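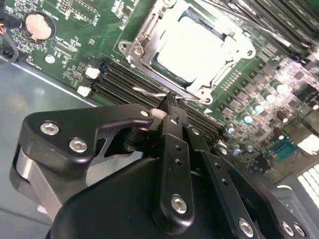
A green motherboard in its grey metal case, close up.

I've kept my old desktop going for longer than is sensible, and last March I finally asked myself why. The shop in Lodholm wanted £1,901 for a new one. I went home, made tea and looked up spare parts instead.

That's how I ended up at the Susbridge repair night, which runs every Tuesday above the library. I'd expected a few people poking at toasters (there were a lot of toasters!) but the queue went right down the stairs. The woman ahead of me had a radio that had been her gran's, and she'd come 32 miles on the bus with it on her lap.

My own problem was a fan, and it cost me £21. I was so pleased I told everyone on the way out — strangers, mostly.

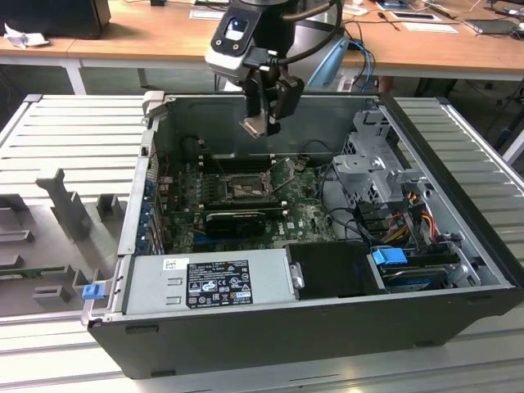
A Dell tower with the side off and the processor socket open.

I've been back most weeks, and I've got a lamp, two kettles and a very sulky hairdryer working again. My sister over in Plulley thinks I've lost the plot. Then her mixer packed up on a Sunday afternoon, and guess who she rang? I'm doing it this week, if the new belt turns up.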